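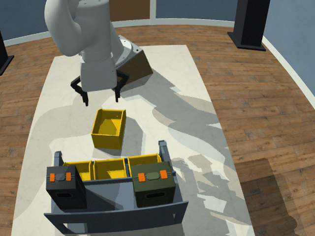
Budget for a bin and case handling cell, what am I missing?
Last updated: 29 Jun 2020

tilewright
We run a small parts and tool crib. Two kinds of hard cases and a lot of yellow bins go out in the morning and come back dirty and in the wrong place. I want one arm that puts them back on the rack. I have 80 thousand to spend, all in, and the request has to be in before the next budget round. So far I have a quote from Rurkonley for the arm and a two-finger gripper, and a quote from Flevmont for the rack. Together they eat over half of it. What else should be on the list?

ponderosa_k
Guarding, install, training, spare fingers. People forget spare fingers. We went through two sets the first year because the tips kept hitting bin rims.

Also shipping. A pedestal is heavy and ours was quoted without it.

m_halyard
How heavy are the cases when full? I'd settle that before talking money. Payload has to cover the gripper too, and the gripper is not light.

tilewright
Bins are nothing. The black case is the worst one, 28 lb packed. The green one is wider but lighter.

m_halyard
Then check the rating at full reach, with the gripper on. If the rack sits in front of the pedestal and you have to get to the back row of bins over the cases, you are reaching out and down at the same time. Ask Rurkonley for the number in writing.

dunlin44
I'd drop the cases from phase one. Bins only. You could buy a smaller arm and be done for a lot less.

ponderosa_k
Disagree. He'll be back asking for a second arm in a year and that will cost more than buying the right one now. We did bins only in April of last year and the cell is already too small.

dunlin44
Or he finds out the cell isn't worth it and has spent less. Both happen. I've signed off on one of each.

vexler_b
Simulate it first. We modeled our cell before ordering and moved the rack twice. The integrator we used, Girkumura, billed the simulation as 5 days of work. Get the pedestal, the rack and any columns in there at real size. Columns matter. We had one that blocked the elbow and would have found out on install day.

Try loose bins on the floor too, if that's something you expect it to pick up. Reaching down to floor level is a different job from reaching a shelf.

tilewright
Yes, bins get left on the floor mat all the time. Is two fingers right for that? The bins have thin rims and the cases have handles.

vexler_b
Two fingers can do both if it opens wide enough. Measure the handles. If there's no room behind the handle for a fingertip, you need a different plan for the cases and that changes the quote.

m_halyard
Agree with that. I would not change tools between bins and cases unless you have to. A tool changer adds cost and one more thing to service.

corrigan_hill
Hold back some money. I put 30 percent of the hardware cost aside for the integration side and used all of it. Ó Flaithearta did our wiring and floor anchors and the anchors alone needed a second visit, as the floor under the planks was not what the drawings said.

dunlin44
30 is high for a cell this simple. I'd say half that.

corrigan_hill
It was simple on paper for us too.

tilewright
OK. Adding simulation, shipping, guarding, anchors and spare fingers. I'll keep the cases in for now and ask for the payload number at full reach. Measuring handles tomorrow and will post the sizes.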